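Grerville serving tray and Cerora serving bowl: review after two months

Categories: tableware, trays, serving pieces
Last updated: August

I bought these two pieces together from Stanard, the housewares store, to replace a tray with a cracked handle and a bowl that had lost most of its glaze. They are sold separately, but the store shelves them side by side and the listing for each one suggests the other. I have used both most days for two months. The notes on each are separate, and so are the ratings.

The bowl

Cerora sells it as a serving bowl for salad, pasta and fruit. It is white ceramic with a gloss glaze inside, large enough for a family dinner with some left over. The wall slopes evenly down to the base with no step partway, so a serving spoon follows it without catching. The rim is smooth and rounded over. Cheaper bowls often have a sharp line where the glaze thins at the lip, and I could not find one by running a thumbnail along it.

Weight is the first thing to consider. Full of pasta, it is a two-handed bowl. There is no handle or lug, so you either support it from underneath or pinch the rim, and pinching the rim is only sensible when it is empty. Anyone with weak wrists should look at the next size down. 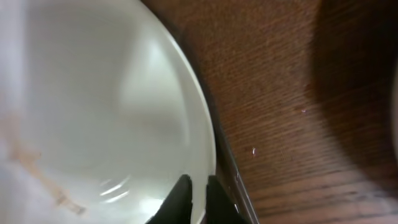 Cleaning is mostly easy. Salad dressing, rice starch and yogurt rinse off with warm water. Tomato sauce and anything with turmeric or paprika in it leaves an orange-brown film if the bowl sits for an evening, and a quick rinse does not take it off. The film is on the surface of the glaze and has not worked into it. A paste of baking soda and water, left for 17 minutes while I did the rest of the dishes, removed it with light rubbing. The dishwasher also removes it, but the bowl takes most of the lower rack and blocks the spray to whatever is behind it. I wash it by hand.

Metal utensils have left two gray marks near the bottom. These are metal deposits and came off with the same paste. I have found no scratches in the glaze.

The glaze shows glare under a ceiling light. This has no effect on use, but it does make a thin film of residue harder to spot. Tilt the bowl toward a window before you put it away.

The tray

Grerville makes the tray in one size and one color, a dark brown. It is rectangular with a raised rim on all sides. The rim is the reason to buy it: a plate that slides when you turn a corner stops at the edge. The rim also stops small spills from reaching the table, up to the point where you have to carry the spill back to the sink.

The base sits flat. I checked it on a kitchen counter and on the dining table, pressing each corner in turn, and it did not rock on either. It has stayed flat since, including after one evening with a wet dishcloth left on it - not something I would repeat.

Capacity is moderate. The usable area is smaller than the outside dimensions suggest, because a broad-rimmed dinner plate needs clearance on every side before it will lie level. If one edge of the plate rides up on the tray rim, the plate tips when you set a fork down. Measure your plates across the full width, rim included, and compare that with the inside measurement of the tray. Stanard lists only the outside one.

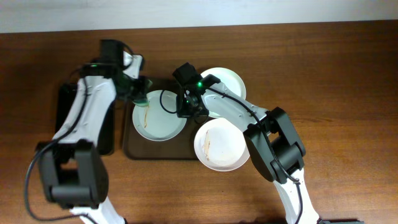
The tray on the dining table with a broad-rimmed white plate on it.

Crumbs are hard to see on the dark surface and water spots are easy to see. Wipe it, then dry it with a second cloth.

Compared with the Honorato

My previous tray was an Honorato, which had cutout handles and a much lower rim. It was easier to pick up from a table, as you could get your fingers into the handles without lifting a corner first. It was worse at everything after that. Plates moved, and the handles were where it cracked. The Grerville needs a moment more care at pickup and less on the way.

Ratings

Bowl: 4 out of 5. One point off for weight and the lack of anything to hold.
Tray: 4 out of 5. One point off for the missing inside measurement, which caused me to return the first set of plates I bought to go with it.

Both were bought at full price.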